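About us

Hi, and welcome to Trornura! We're a small outfit that teaches robots to do household jobs by doing the jobs ourselves first, over and over, with the robot's arms following our hands. I started the company after one too many evenings trying to write code for opening a cupboard. It's so much easier to just show the thing what you mean.

Most of our showing happens in simulation. One of us puts on the headset, picks up the hand controllers and drives the robot through a virtual apartment we call Skelturmont (I came up with the name, and I'm still fond of it). We've recorded 2181 demonstrations in there so far, and 821 of them are about doors. Yes, doors! I could talk about lever handles all day — which way they swing, how far you push, when to let go.
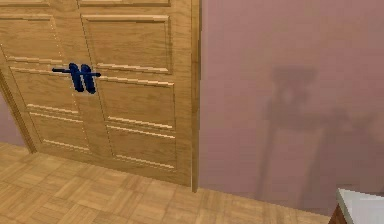

Skelturmont, July

Double doors with two levers side by side are my favorite thing to teach on. You have to pick a leaf and commit to it, and a person driving by remote control tends to drift toward the middle and dither there. New folks on the team get this pair of doors early on, with the dark blue handles on tan wood so they're easy to find in the headset. If a run goes badly we keep it and tag it, and then go again.

After that comes Stivell, our training software, which takes the recordings and turns them into something the robot can try without us. When it gets stuck, one of us grabs the controllers and takes over for a few seconds, and that rescue goes into the next batch. I love those little rescues. They teach it more than a dozen perfect runs do, at least that's been my experience.

We also have 2 real arms over at the Mikkelsen workshop, where you can hold the wrist and move it through a job by hand. School groups are welcome there, and we've hosted 36 visits already. Come say hello, bring questions, and wear shoes you can stand in!

Comments (3)

doorstopper
Do you teach push and pull as separate tasks, or does one set of recordings cover both?

gradstudent_k
Came with my class last spring and got to move the arm myself. It was heavier than I expected — great afternoon though!

hingefan
Please do sliding doors next.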